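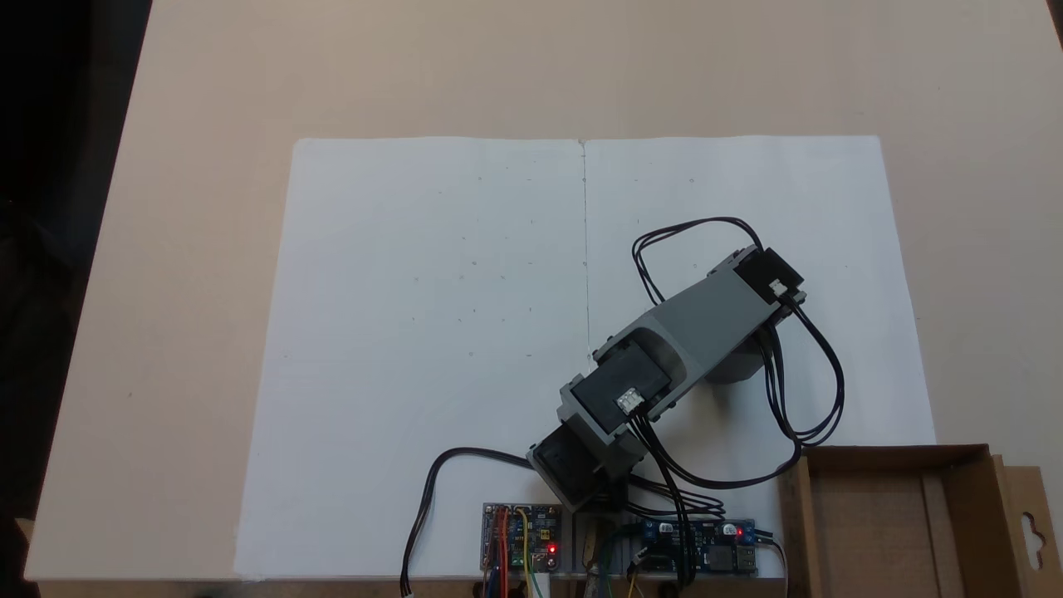

About the Arm Bench at Bretov

Bretov is a small training workshop for people who want to learn how to look after robots. We teach evening and daytime classes for adults, and we take school groups in August. Most of what we teach happens at one bench, with one small servo-driven arm.

Mei Doucet started the workshop after years of repairing packaging equipment at Orkero. Priya Rosenthal joined her to run the electronics side and now writes most of the course notes. Classes are kept to 10 people.

How the bench is set up

The arm works over white paper laid on the tabletop in two sheets. Light pencil marks on the paper give us reference points. We send the gripper to a mark, see how far off it lands, and write the error in the bench log. When a sheet gets too wrinkled to trust, we replace both and mark them again.

The control boards sit at the foot of the arm with their jumper wires exposed. Students need to be able to trace a wire from the board to the joint it serves. Before any move, they check that the indicator lights are on and that no cable will catch when the elbow swings.

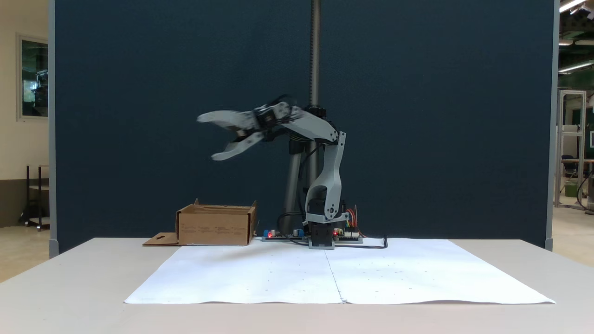 A full check of the arm starts at the base and ends at the fingers. Each joint is run alone at low speed, then all of them together. If a joint chatters or drifts, power comes off first. Then the connector is reseated, the bracket screws are tightened and the joint is tested again. A servo that still drifts gets swapped and goes in the parts bin for the repair class.

Routine care

The gripper is opened and closed 200 times after any work on the wrist. Bracket screws are checked every 600 cycles. Cable loops are left long enough for the arm to reach its full travel, and students learn to set that length by hand with the power off.

Courses

The basic course runs for four sessions and covers setup, wiring and daily checks. The repair course follows on from it and is open to anyone who has finished the first. We also visit Ó Gríofa and Eltel to teach their maintenance staff on site, using the same notes and the same log sheets.

To ask about places, call the office between 9 a.m. and noon or leave a message.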